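Trullgate Holiday Units, Lundwood
Window and blind safety check, Unit 2
Date: October 17, 2018
Checked by: Ilse Görtz
Next check due: November

Mark each line OK, FIX or N/A. Write a comment for every FIX.

1. Frame seated firmly in wall, no movement when pushed by hand
OK
2. Seal complete on all sides
OK. A little dry at the lower left corner, leave until spring.
3. Glass free of cracks and chips
OK
4. Catches close and hold
FIX. Left catch needs two tries. Hellwig part 286, one in the drawer in the office.
5. Opening limited by stay
OK
6. Blind cord out of reach of small children, no loops
OK. Single cord, no loop. Bed in this unit was moved away from the window in the summer and should stay there.
7. Pull knob tight on cord
OK. Tugged hard, did not slip.
8. Sill clear of candles, chargers and glass
OK
9. Signs of water on wall or sill
None found. Felt along the wall below the window as well.
10. Emergency exit notice on inside of door
FIX. Notice is the old one with the Jindumberg phone number. Replace.

Cleaning (not safety, but goes on the same sheet)

11. Glass and blind wiped
FIX. Streaks and smudges on the pale surface in the window, easy to see with daylight behind it. Use 500 ml warm water and a small squirt of dish soap. No spray cleaner near the cord.
12. Sill wiped end to end
Do this last. Purple cloth is for sills only, do not use it in the kitchen.
13. Leftover film and tape removed
FIX. Small wrinkled piece of shiny plastic film near the center right of the window. Peel by hand, no blades.

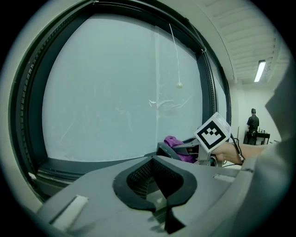 Ilse Görtz wrote underneath that a blade is fine on bare glass but never on a blind or a film, and that she would like line 13 to say so on the next printing. She also asked for line 7 to be done on every visit, even the short ones.

Follow-up
Line 4: catch to be changed before the next guests.
Line 10: new notice to be printed at the office, two copies.
Lines 11 and 13: same day as the catch.
File this sheet in the Unit 2 folder, behind the smoke alarm sheet.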